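Serkus Drying Cabinet

Sakoritz > Laundry Room > Drying Cabinets > Serkus

The Serkus is a freestanding electric drying cabinet for homes, mudrooms and small team locker rooms. Clothes hang inside while a fan moves warm air up from the base and out through a vent at the top. There is no drum, so nothing tumbles. It takes longer than a regular dryer and is easier on zippers, elastic, knit cuffs and anything with stitching on the front.

Most of our customers buy one as a second dryer. The tumble dryer does towels and sheets, and the cabinet gets the coats, snow pants, gloves and team clothes. Apartments with no room for a vented dryer sometimes use it as the only one. If that is your plan, look at the load notes below before you order.

Specifications

Height: 70 inches
Heater: 1000 watts
Power: standard grounded household outlet
Hanging rods: two, upper rod removable
Glove and hat pegs: 6, inside the door
Timer: mechanical dial
Heat settings: low, high and fan only
Body: powder-coated steel
Color: white or gray
Warranty: 5 years on the cabinet, one year on the fan and heater

Load and drying times

A full load is whatever will hang with a finger's width between pieces. Packing the rods tighter than that will slow everything down, and the sleeves in the middle will come out damp. Shirts and light pants on low heat take almost two hours after a good spin in the washer. Heavy cotton takes a good deal longer. Hooded clothes are the slowest because the hood is double thickness and lies flat against the back. Open the hood up over the top of the hanger and pull any front pocket away from the body before closing the door.

Use the low setting for anything with printed lettering, reflective tape or an iron-on patch. The high setting is fine for plain cotton and denim. Fan only is meant for wool, down and leather gloves. Follow the care label on the garment if it disagrees with us.

Boots can go on the floor of the cabinet with the optional rack, which keeps them clear of the air intake. Do not set boots directly on the base.

Where to put it

The cabinet needs a level floor and a hand's width of open space at the back and on both sides. It does not have to be vented outdoors, but the moisture has to go somewhere. In a closed laundry room, run an exhaust fan or leave the door open. We do not recommend closets.

Do not use an extension cord or a power strip. If the washer is on the same circuit, run them one at a time.

The door is hinged on the right and can be switched to the left with a screwdriver. Do this before you anchor the cabinet. A wall bracket is in the box and must be used in homes with small children.

What comes in the box

Cabinet, in flat panels
Door with pegs
Two rods
Fan and heater unit, already wired
Lint screen
Wall bracket and screws
Printed instructions

Two people can put it together in an evening. The back panel goes on last – if it goes on first, the side panels will not line up with the base, and you will be taking it off again.

Accessories

Boot rack. Wire, holds three pairs.
Achari wide hangers. Shaped plastic, with a broad shoulder that leaves no bump in knits. Sold in packs of five.
Spare lint screen. One is enough for most homes.
Flat mesh shelf. Rests on brackets in place of the upper rod, for sweaters that should not be hung.

Cleaning

Slide out the lint screen after every few loads and rinse it under the tap. Let it dry before putting it back. Wipe the inside with a damp cloth and mild soap. Bleach will dull the coating. Unplug the cabinet before cleaning near the fan cover.

Delivery and pickup

Orders ship by freight from our warehouse in Trisstead. The carrier will call to set up a delivery window and will bring the carton to the first dry spot inside your door. Carrying it upstairs is extra. You can also pick up in Trisstead, where we load until 4 p.m. The carton fits in a minivan with the rear seats folded.

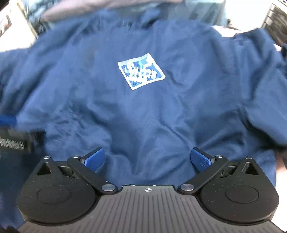

Check the carton for crushed corners before you sign. If a panel is bent, write it on the carrier's slip and we will send a new one at no charge. Returns are accepted on unassembled cabinets in the original carton, less freight.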